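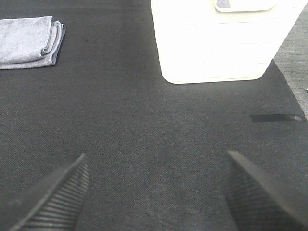 Fingers open over the dark cloth, folded towel on the left, white container straight ahead.

24/10/2021

I have been wanting to write up our table rules for ages, and now that we've lived with them since April I finally feel like I have something worth sharing. If you teach a robot arm by guiding it through a job over and over, you probably have a set of habits like this already, even if you've never written them down. I'd love to compare!

We call ours the Cumberg rules, after the street the workshop is on. They fit on one sheet of paper taped beside the door. The first version had 36 of them and was a disaster. Everyone read it once and then did whatever they'd been doing before. The current sheet has 11, and I can recite them in the shower.

I won't go through the lot, but a few are my favourites.

Start with the fingers open. Every run begins with the gripper wide and the middle of the cloth clear between the tips. It sounds too small to bother writing down. We had a stretch where two of us started with the fingers half closed and two of us didn't, and the arm learned a funny little hesitation at the start, a sort of flinch, as if it couldn't decide whose habit to copy. Once we all started the same way the flinch went away over the next couple of training rounds. I was so pleased I made everybody come and watch an arm not doing something.

Fold the towel the same way, then put it down in a different spot. This one took some arguing. I was firmly on the side of "vary everything", and I still am for position, but a towel folded six different ways is really six different jobs. So now the folded shape is fixed for a batch, the long side can point where it likes, and when we want a new fold we start a new batch and write that on the front page. The notes got far easier to read after that.

Look at your pads before you look at your screen. Ribbed pads are wonderful on soft cloth, but the grooves love to collect fluff. I give ours a go with a dry nailbrush and check them under the lamp from both sides. The whole thing takes less time than the kettle.

Check what the wrist camera sees, and check it for white things. I can't say this one loudly enough. A white plastic box on a charcoal cloth looks great to your eye, and then you bring up the wrist view and the front of the box has gone so bright there's hardly any shading left on it. The rule says to turn the lamp down until you're happy with the palest object on the table, and only then worry about the dark ones. Speaking of which, dark on dark has its own line on the sheet: if you can't find a thing in the wrist view in one glance, don't record it as a target. It can be on the table, it just can't be what the arm is meant to pick up.

Leave the edge of the cloth alone. Our cloth stops and a paler carpet starts, and that line is a lovely strong edge for a camera to latch onto. If the cloth creeps between runs, the arm may well be learning where the cloth is instead of where the box is. We mark two corners and line them up at the start of each batch. (Orakzai, our older setup, never had this rule, and I now look at its numbers with one eyebrow up.)

Keep the bad runs. Dropped towel, missed box, fingers closing on thin air, it all stays. You label it as a miss and carry on. In the last batch we kept 349 runs, and the misses are easily the part I've gone back to most. I used to delete mine out of pure embarrassment, which I regret!

There's also a plain safety part, and I don't want to skip it because it isn't as fun to write about. Stop button within reach of whoever is guiding. Sleeves up, lanyards off. Hands stay out from between the fingers unless the arm is stopped, and "it's only a slow move" doesn't count as stopped. These sit at the top of the sheet and they don't get traded off against anything.

A few people have asked how this fits with Plirix, the checklist tool a lot of small groups use. We tried it and liked it, and borrowed its idea of having a second person sign off the first run of a batch. What we didn't keep was the long form after every single run. With a target of 2000 runs by next year, I'd sooner spend that time at the table.

Next on the list is a rule for things with lids. At the moment we just write "lid on" or "lid off" and hope for the best, and Sida - the small arm, the one with the squeaky base - has been very good at showing us how much room there is between those two. If you've got a tidy way of writing down "sort of on", please leave it in the comments. I'll be testing whatever turns up, and I'll post the full sheet once the lid line is settled.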